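Looking After a Soldier's Things at Home

When my mother-in-law's house in Mavilton was cleared, what came to us was a footlocker, two garment bags and a cookie tin that rattled. The locker had CONCEIÇÃO stenciled across the lid, the name of my husband's grandfather, who went overseas as a corporal and came home as a sergeant and, as far as anyone in the family can remember, talked about it twice. I had no idea what to do with any of it. I've picked up a good deal over the years since then (some of it the hard way, as you'll see when we get to the tape), and so many of you have written to me about your own attics and hall closets that I thought it was time to put the whole lot on one page.

Before you clean anything

Please, before you reach for a cloth, sit down with a cup of coffee at a different table and just look. Take pictures of everything where it lies. If a letter was folded inside a cap, or a ribbon was wrapped around a set of tags, that tells you something about the person who put it there, and once you've tidied it you will never get it back. I write a little note for each bundle in soft pencil on plain paper and tuck it alongside. Ballpoint dents and smears, so keep the pens out of the room altogether if you have children helping.

Wash your hands and dry them well. I don't bother with gloves for letters and photographs I'm only sorting, because I'm clumsy in them and I tear things, but I do wear the thin nitrile kind for medals, buttons and anything else metal. Fingerprints on brass will show up brown a few months later, plain as day.

One serious thing. If you find a shell, a grenade, a flare or a cartridge and you aren't completely sure it's safe, put nothing on it, don't carry it out to the car, and call your local police on the non-emergency line from another room. They would much rather come out for a paperweight. Old gas masks should be left alone as well. Some of the filters have asbestos in them, so don't try one on for fun, and don't let the grandchildren do it either.

Wool uniforms

The tunic in our first garment bag had been hanging on a wire hanger since before my husband was born, poor thing, and the shoulders had gone into little points. Wool is heavy and it sags. If you have the room, lay the jacket flat in a long box with crumpled acid-free tissue in the sleeves and a soft roll of it along every fold. If it has to hang, use a wide wooden hanger padded out with polyester batting and covered with a piece of washed cotton. I made mine out of an old pillowcase and it took an evening.

Don't dry-clean it. I know it smells. Air it indoors on a dry day, well away from the window, and then go over it with a vacuum on the lowest setting with a piece of nylon net stretched over the nozzle and held on with a rubber band. Go slowly and skip right over the patches and the ribbon bars.

Look under the collar and inside the cuffs for moths. You want to be looking for gritty little bits the color of the cloth, or silky tubes. If you do find something, seal the piece in a plastic bag right away and keep it apart from the rest while you decide what to do next. Plain wool can be bagged, squeezed free of air and put in a chest freezer for two weeks, then left to come back to room temperature for a full day before you open the bag. Anything with leather, painted insignia or celluloid buttons I would take to someone who knows more than I do.

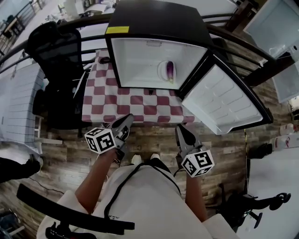
Should I polish my father's medals before I frame them?

Leave them as they are. Polish takes away a thin layer of metal every time, along with the fine lines in the design, and the white residue that settles into the lettering is very hard to get out. A dark, even tarnish does no harm, and a wipe with a soft dry cotton cloth is plenty.

Medals and ribbons

While we're on the subject, keep each medal in its own little wrap of acid-free tissue so they don't knock together. The cookie tin had been doing ours no favors. Ribbons fade faster than you would believe, so if you frame them, ask for glazing with a UV filter and hang the frame in a hallway that doesn't get the sun. The one in our front room lost most of its red on one side over a couple of summers before I thought to move it.

If a ribbon is coming to pieces, resist the temptation to swap it. You can buy a new length and mount that for show, and keep the old one in the box with a note saying what it is.

Letters, papers and the business with the tape

Now for my confession. The very first thing I did, back at the start, was mend a torn discharge paper with ordinary clear tape. It looked lovely for a year. Then it went yellow, and the glue crept through to the front, and I had to pay a paper conservator to undo it. Her name is Marlene Portela and she was very kind about it, and she told me that next time I should simply lay both halves in a clear polyester sleeve, side by side, and leave it at that. So that is what I do, and that is what I would beg you to do too.

Take out paper clips, pins and rubber bands. Slide a strip of stiff paper under a rusty clip first so it doesn't drag on the page. Open letters flat if they'll go willingly, and if they won't, leave them folded. Keep the envelopes! The postmarks and the censor's stamps often tell you more about where a man was than the letter was allowed to.

For scanning, I do letters and photographs alike at 600 dots per inch and save them as TIFF files. Smaller copies can go out to the cousins. My nephew Welington Conceição set up our folders by year and then by sender, and I've been grateful to him every time I've had to look something up in a hurry.
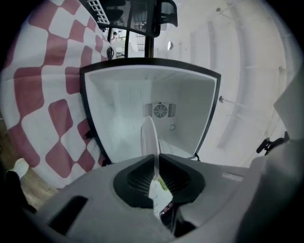

A white dish and the open refrigerator.

Where to keep it all

Every one of us wants to use the attic, and the attic is the worst place in the house, with the basement close behind. A closet on an inside wall, on a floor you live on, does very nicely. I try to keep ours at 65 degrees or a bit under, with the humidity no lower than 35 percent, and I have a cheap little gauge on the shelf that I check when I put the towels away. Slow, gentle changes matter less than big swings, so don't lie awake over a reading that's a touch off.

For boxes, look for the words "acid-free" and "lignin-free" on the label. I've been using the flat gray ones from Pikesov for the papers, and they stack well, though the lids are a tight fit when they're new and you have to wiggle them. Don't use cedar chests for paper. Mothballs I wouldn't have in the house.

Leather belts and holsters should be stored loosely filled with tissue and never oiled. I know your uncle swore by saddle soap. It was wonderful for a belt that was going to be worn the next morning, and it's sticky and dark on a belt that is going to sit in a box for another lifetime.

Writing down what you know

I'd put this ahead of all the rest if I were starting over. Get the stories on paper while there's someone to ask. Full name, service number if you have it, unit, the dates you're sure of and the dates you're guessing at, clearly marked as guesses. On the backs of photographs write only in soft pencil, lightly, near the edge. For the shiny kind that won't take pencil, put the print in a sleeve and the note on a card behind it.

If none of the family wants the things, ring up a museum before you drive over with them. The little regimental room at Drandosel took our spare mess kit and the maps, and turned down the blanket because they had a shelf full already, which I thought was fair enough. Ask them how they'd like the paperwork done, and ask for a copy of whatever you sign.

Next month I'll get to flags, as several of you have asked about the folded kind in the three-cornered case. In the meantime, if yours is in a window, do take it out of there this evening.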